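About Senoton
July 2018
By Afia Boateng

Senoton is a small company that tests and repairs grippers for packing lines. We began with one client, Ó Conaill, and one bad week in March.

That week a gripper on their line opened by itself and dropped a tray of glass jars. A worker had her foot under it. She was wearing her safety boots and was not hurt, but the line stayed closed for 26 hours. The maker had tested the gripper for 50 cycles. We tested it again, and it let go at cycle 248. A small crack in the air fitting was the cause – easy to miss, and cheap to replace.

Since then we write down every fault, also the ones that embarrass us. Our own Fidia test program once passed a finger pad that was glued on the wrong side. We told the client the same day and repeated the whole test without charge.

Our team is small and we share one floor, so the person who finds a fault can walk over and show it to the others.

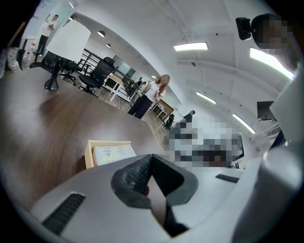 What happens if a gripper fails during your test?
We stop the test, keep the part as it is, and send you a written report before anybody repairs it.

Recent items
– Fenovia: slow leaks in air hoses
– Why we test past cycle 248
– Checking finger pads after cleaning

Contact us | © Senoton | Back to top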